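Plisteo Community Kitchen
Progress report to the Mavcombe Fund
Small Appliances and Play Food, second period

Dear friends at the Fund,

Thank you for your patience while we got this together. January got away from us, as it always does when the heating and the grant calendar come due in the same month, but the work you are paying for has gone well and I am glad to be able to tell you about it properly. I will try to keep to the headings you gave us, though I may wander a little.

What we set out to do

You will remember that the plan was to build up a practice kitchen at table height, for people who are learning or relearning how to get a simple meal ready. Some of our visitors come after an illness, some are young adults moving into a first apartment, and a few just never had anybody to show them. A full-size range is a lot to face on the first morning. A countertop oven is friendlier. You can sit or stand in front of it, you can see right in, and there is very little to bend down for.

The oven table

We settled on a silver toaster oven with a door that folds down toward the person using it and a plain wire rack inside. There are two round knobs on the right-hand side, one above the other, and a small red light over the top one. We looked at models with a screen and a dozen settings (a couple of them were very handsome!) and came back to knobs every time. People who have trouble with menus and beeps can still turn a knob.

The oven sits up on a block of light-colored wood. We tried it flat on the table for the first few sessions and didn't like it, and the block has made the rack easier to reach for nearly everyone. I would like to sand the corners when there is a quiet afternoon.
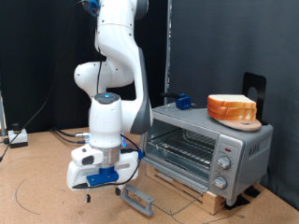 Sessions and attendance

We ran 104 sessions in this period against the 132 we had hoped for. The shortfall is almost all from the 4 weeks when the Tu Street entrance was closed for repairs and the bus stop moved around the corner. Once the door opened again, people came back faster than I had expected, and several brought a relative along.

Each session still follows the same easy pattern. We talk over what is going to be cooked, set out what is needed, practice opening the door and working with the rack while everything is cold, and only then go on to heat. That cold practice has become the part people ask for most. It takes the worry out of it, and there is usually a good deal of laughing.

Food for practice

Real ingredients are lovely, but they are expensive to use for cold practice and they don't keep. So we put part of the second installment toward things that can be picked up, set down, dropped and wiped clean as many times as anyone likes. We ordered from Kedavley, who were very kind about a mix-up over the delivery address and let us swap a few items without charge.

What I look for is a good size and a strong color. Something large and round, pale on top with an orange-brown rim, is easy to find on a table even for those of our visitors whose eyesight is poor, and a smooth surface wipes down in a moment.
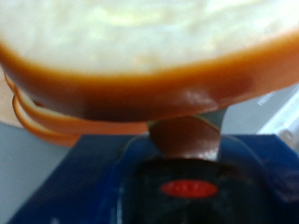
We did find that the lighter items slide about more than we wanted, so I have asked for a few heavier ones in the next order, and a roll of that rubbery shelf liner to go under them. Neither will take us over the amount you approved for supplies.

Money

Spending is on track. The oven and the table work are paid for in full, and the practice food came in a little under. I would like your permission to move what is left into transportation, where the bus trouble cost us more in taxi fares than we had planned.

Next steps

We will make up the missed sessions in the spring, starting with the people who were on the list when the entrance closed. We also want to write up the cold practice routine on one page, in large print, so that it can go home with anybody who wants it. I will send you a copy when it's ready, and please do come by and see the kitchen if you are out our way. The coffee is always on after ten.

With warm thanks from all of us at Plisteo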